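Packing bench notes, April, afternoon

Came in after lunch meaning to do one job on the bench and ended up doing a bit of everything, so this entry wanders. Main item was the parcel layout for the Sterkus returns. We've been arguing over it for weeks (well, Áine Brennan and I have, everyone else just uses the table and sighs at us).

Where we got to: the green crate stays out on the green top, long side with the table, and mailers live to the left of it, standing up. I wanted them flat in a pile. Áine said you can't flip through a flat pile, and she's right, I tried it both ways and kept pulling out two at once. Standing up it is. I'm still going to complain about them sliding, because they do slide, and a bookend from the office would sort that out in a second!

Label goes face up on the scanning pad. It says so right on the column, in Chinese, and I'd like an English strip next to it before the Dekar people start coming over to use the bench. I'll print one. Please don't stick it on top of the yellow sticker.

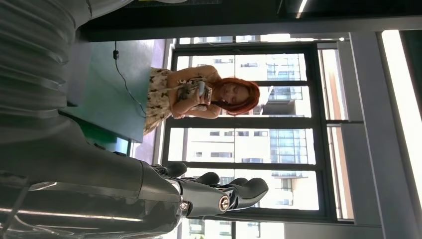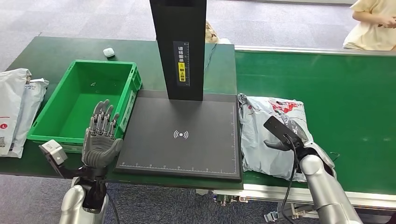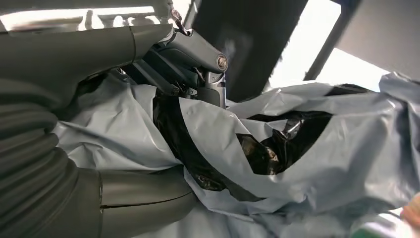 3 min read

OK, plastic. We have got to find a better way of keeping the sheeting. The big pale blue-gray stuff gets bunched up with the black bag and then you can't tell where one stops and the other begins, and you stand there pulling at folds like you're making the world's worst bed. I had a go at folding a length of it on my own and gave up after 5 minutes. It wants two people, one at each end, walking toward each other. Or a roll! Costello sell it on a roll, I'm nearly sure, and I've put it on the wish list with a star next to it.

Until then: pale sheet folded on the shelf, black bags in the drawer under it, and please not one inside the other.

The thin black cable across the tabletop is next on my list. I keep wanting to slide a mailer across exactly where it hangs. I've got a handful of stick-on clips left over from the Jurnix bench and I think three of them along the far side would do it, but I want to check there's enough slack first, so leave it alone for now if you're tidying.

Crate: tip it out over the trash before you start loading. Little light specks collect on the floor of it and then they end up stuck to the labels, and a speck under a label makes a bump, and the bump annoys me far more than it should.

Still to do
- English strip for the column
- bookend (ask the office nicely)
- price for sheeting on a roll
- cable clips, after checking the slack
- 30 more mailers up from the store room

Áine wants to try the crate on the right one day next week and see if it's quicker for left-handers. Fine by me, just write down which way round it was when you timed it.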